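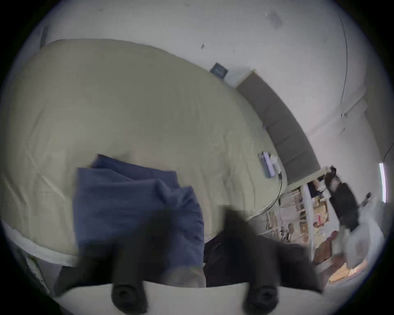

Für ein Praktikum sei der Kasten zu teuer und für die Forschung zu ungenau, hatte mir Rallby unter meine erste kurze Notiz geschrieben, und ich solle bitte erst die Reagenzien nachwiegen, bevor ich etwas empfehle. Das habe ich jetzt gemacht, und ich bin nur zur Hälfte einverstanden.

Es geht um den Kinase-Kasten von Flosimero, mit dem man die Aktivität eines gereinigten Enzyms über ein Leuchtsignal messen kann. Ich benutze ihn seit Mai für Übungen mit Studierenden im vierten Semester. Bestellt habe ich bei Grolport, die Lieferung kam gekühlt und vollständig an.

Im Karton sind Puffer, Substrat, ATP-Lösung, Nachweisreagenz und ein Kontrollenzym. Die Menge reicht laut Anleitung für 106 Ansätze. Bei mir waren es etwas weniger, weil in den Röhrchen immer ein Rest bleibt, den man mit der Pipette nicht mehr gut bekommt. Hier hat Rallby recht: Die Füllung des Nachweisreagenz ist knapp, und man muss das bei der Planung berücksichtigen.

Die Messung selbst ist einfach. Man mischt, wartet 30 Minuten, gibt das Reagenz dazu und liest die Platte ab. Unsere Doppelbestimmungen lagen nahe beieinander, auch bei Personen, die vorher noch nie mit so kleinen Volumen gearbeitet haben. Mein höchster Wert mit dem Kontrollenzym war 2432 Lichteinheiten, der Leerwert ungefähr 18. Für die Frage, ob ein Hemmstoff wirkt, ist dieser Abstand mehr als ausreichend.

Weniger zufrieden bin ich mit der Anleitung. Die deutsche Fassung ist offenbar aus dem Englischen übertragen, und auf der dritten Seite steht bei der Verdünnung eine andere Einheit als in der Tabelle. Ich habe dem Hersteller geschrieben und eine höfliche Antwort bekommen, aber die Datei im Netz ist noch die alte. Bitte nehmen Sie die Angabe aus der Tabelle.

Zum Vergleich hatte ich früher den Kasten von Bae. Er ist günstiger, doch das Signal fällt dort schneller ab, und mit einer großen Gruppe am Lesegerät wird es dann unruhig.

Ich gebe vier von fünf Punkten. Den nächsten Karton habe ich schon bestellt, diesmal mit einem zusätzlichen Röhrchen Nachweisreagenz.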